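House Rules for the Picking Bench, Fourth Go

Fesidgate Automation Group newsletter, 14 July 2019

The bench rules have been rewritten again. Those of you who remember the March version will recall that it ran to 8 pages, had an appendix on the appendix, and was mostly used to level the monitor. The new one fits on a single sheet and is taped up next to the controller, where it can be ignored at much closer range.

Most of it is old news. Know where the stop button is before you touch anything else. Teach at low speed. Keep your hands out of the bin while the drives are live, even if the cup has tipped over and it would only take a second. The second is what the rule is about.

What's new is the section on fixtures and resets. Grivano spent most of the spring comparing results from two runs of the Vellex trials before finding out that the bin had wandered between them. The bin now gets clamped, the clamp gets checked at the start of every session, and its place on the table gets marked with tape. Blue painter's tape, please. The last person to use duct tape is still scraping.

Objects go back in by the reset card, and that includes the ugly ones. We know everybody prefers picking the nice solid shapes. Clear cups and flat plastic pieces stay in the set precisely on account of how annoying they are, and a run that quietly skips them will be sent back to its owner.
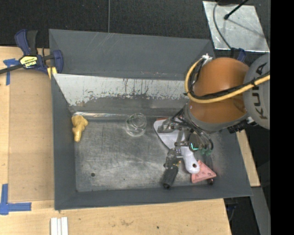 Who is allowed to restart the arm after a protective stop?

The person signed in on the bench log, after walking over and looking in the bin. If you are not signed in, find whoever is. If the log is blank, the bench is closed until somebody owns up to it.

On cables: anything that runs along the arm has to be checked through the full range of the joints before a long run, with the slack where the arm wants it and not where it looks tidy. Menon bench lost 3 days to a snagged air line this year and would like everyone to stop bringing it up.

On speed: the limit for unattended picking is now 210 millimeters per second at the tool. We have heard the complaints. Yes, the arm can go faster. So can the objects.

Changes to the gripper, however small, go in the log before the next run. "Tweaked fingers" is no longer accepted as an entry. Write down which finger, what you did to it, and whether you put the screws back.

Sign-off sheets are due from all 4 benches before the next newsletter. Menon and Vellex have theirs in. The other two know who they are.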